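Irnorstead Cubby Shelving
Section 4: Fitting the shelves, loading and everyday use

Before you start this section, the outer case and the vertical dividers must be assembled as shown in Section 3, and the unit must be fastened to the wall. Do not load any compartment until the wall bracket is tight.

4.1 Setting the shelf height

Some of the vertical dividers have rows of small round holes. The shelf pins (bag C) fit these holes.

1. Choose the height for the shelf. Leave at least 2 inches of clear space above the tallest item you plan to store.
2. Push one pin into the front hole and one into the rear hole on the left side of the compartment.
3. Repeat on the right side. All four pins must be in holes of the same row number, counted from the bottom of the divider.
4. Tilt the shelf, pass it into the compartment and lower it onto the pins. The finished edge faces the front.
5. Press down on each corner. If the shelf rocks, take it out and check the pins again.

Note: The pins are pushed in by hand. Do not use a hammer. A pin that will not seat usually has a chip of panel material behind it. Clear the hole with a toothpick.

CAUTION: Never support a shelf on fewer than four pins.

4.2 Load limits

Each compartment shelf carries up to 20 pounds, spread evenly. Put heavy items in the bottom row. The top panel is not a seat or a step.

4.3 Storing fruit and other loose food

The white surface is suitable for whole, unpeeled fruit. Cut fruit, bread and unwrapped food should go in a covered dish.

1. Wipe the shelf and let it dry.
2. Lay pears on their sides. A pear stood upright on a smooth shelf tips over easily.
3. Place each piece where it can be reached from the front, but fully on the shelf.
4. Keep fruit in a single layer. Stacked fruit bruises at the contact points and may roll when the lower pieces are removed.
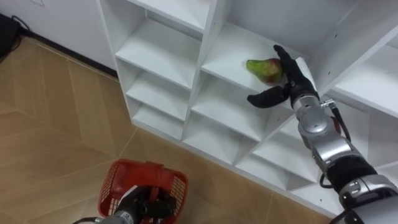 5. To take a piece out, close the fingers around it before lifting. Do not drag it over the front edge, as stems can scratch the surface.
6. Check stored fruit daily and remove any that is soft or leaking.

Note: If the compartment is shallow, lower the shelf by one row. There should be room for the whole hand above and beside the item.

CAUTION: Juice left on a panel joint can work its way into the core and cause swelling. Wipe up spills at once. Swollen panels are not covered by the warranty.

4.4 Cleaning

Use a soft cloth dampened with water and a small amount of dish soap. Wipe the shelf first, then the dividers, then the front edges. Dry with a second cloth. Avoid scouring pads, bleach and solvent cleaners.

Pin holes that are not in use collect crumbs. Use the narrow nozzle of a vacuum cleaner, or fit the white cover caps (part 378, sold separately).

4.5 Moving the unit

Empty all compartments and remove the loose shelves. Release the wall bracket with the wrench supplied. Two people are needed to lift the unit. Carry it upright by the outer case, never by the dividers. After moving, repeat the wall fastening steps in Section 3 and check every shelf pin before reloading.

For replacement pins and shelves, see the parts list on page 17.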